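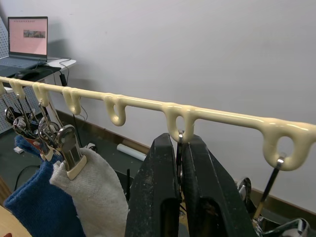
Igwe House Residents' Laundry Group

Drying clothes indoors without the damp: notes for small units

Indoor drying moves water from fabric into room air. A full load of cottons gives up a good deal of it over a day, and in a closed room that moisture settles on the coldest surface available, usually the window glass or the corner behind a wardrobe. Most mould complaints we get between May and September start this way. The notes below were compiled by Morenike Nwankwo and revised after the laundry rooms on the upper floors were refitted.

Spin first

Run a second spin before unloading. Towels and jeans tolerate the highest speed the machine offers. Wool and anything with elastane should stay on the gentle setting. Shake each item once, hard, before it goes up; this opens the pile of towels and takes out the worst creases.

Do not overload the drum to save a cycle. A packed drum spins out of balance, the machine drops its speed to compensate, and the load comes out heavier than two smaller ones would.

Spacing

Air has to pass between items. Leave a hand's width between shirts and double that between heavy pieces. Socks and underwear dry quickly and can sit closer together, so give them the clip hanger and keep the long rails for sheets. Clip socks by the cuff if the elastic is thick, or by the toe if the cuff is loose.
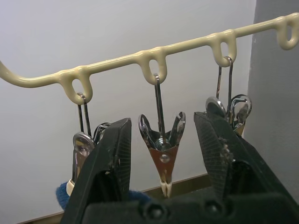 Ventilation

Open a window on each side of the unit for 20 minutes, morning and evening, with the internal doors open. Short cross-ventilation clears more moisture than one window left ajar all day, and the walls lose less heat. In units with a single aspect, open the window and run the bathroom exhaust fan with the bathroom door open. Check that the fan is drawing: a single sheet of toilet paper should hold against the grille. If it falls, vacuum the grille and test again before lodging a repair.

Keep racks at least 200 mm off external walls.

Dehumidifiers

The group owns two Clurnetance units, booked through Halima Igwe on level 4. Put the machine in the same room as the rack, close the door and windows, and set it to laundry mode. Placing it in the hallway with everything open is the usual reason people report that it makes no difference. Empty the tank before returning it, and rinse the filter in lukewarm water once the machine is unplugged. The filter must be dry when it goes back in.

A pedestal fan on low, aimed along the rack and not straight at it, is the next best option and costs very little to run.

Musty smells

Clothes that stay damp too long will smell even after they have dried, and rewashing on cold seldom fixes it. Soak cottons in warm water with an oxygen bleach such as Nostel for the time given on the packet, then wash as normal. Colours should be tested on an inside seam first. Fabric softener makes the problem worse in towels by coating the fibre and slowing absorption.

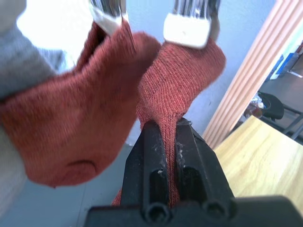
If the smell returns within a wash or two, look at the machine. Pull back the door seal on front loaders and wipe out the fold, clean the detergent drawer, and drain the pump filter into a shallow tray. Then run an empty hot cycle. Leave the door and drawer open between loads.

Quiet hours

No machines after 11 pm. Fans and dehumidifiers may run overnight if they stand on a mat. Folasade Mohammed keeps spare mats in the ground floor cupboard.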